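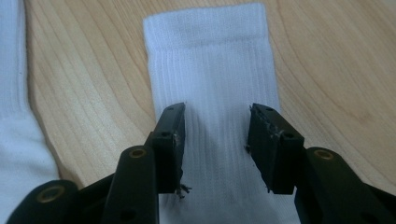 Prukulari Nail Lacquer: Frequently Asked Questions
Last updated 2023-11-23

Application

How many coats are needed?
Apply 2 thin coats over a base coat. Sheer shades may take one more. Leave 7 minutes between coats.

Can the lacquer be thinned?
Yes. Add a few drops of lacquer thinner and roll the bottle between your palms.

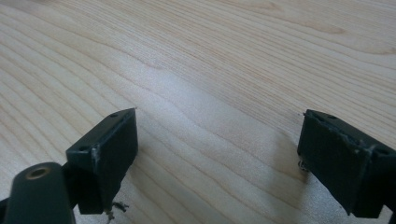 Do not use nail polish remover for this purpose. It breaks down the film former, and the polish will chip early.

Is a top coat required?
The cream shades dry glossy without one. Glitter shades dry rough and should be sealed.

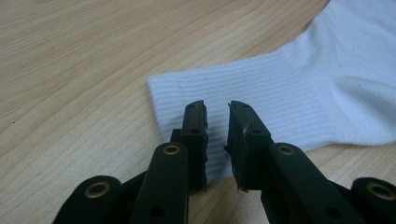 How should I remove glitter shades?
Soak a cotton pad in acetone remover, hold it on the nail for 9 minutes, then wipe toward the tip. Wash your hands and apply cuticle oil afterward.

Why does the color bubble?
Bubbles form when a coat is too thick or the bottle has been shaken. Draughty rooms and fans make it worse, as the surface skins over before the layer below has set.
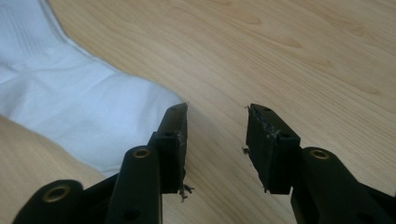 Storage and orders

How long does an open bottle last?
Up to two years if the neck is wiped clean and the cap is tight. Store upright, out of direct sunlight.

Are discontinued shades available?
Over 50 shades have been retired. Remaining bottles are sold through the Prokmont outlet page until stock runs out. Shade matching requests go to Leonie Engelhardt; include the code from the bottom of the bottle.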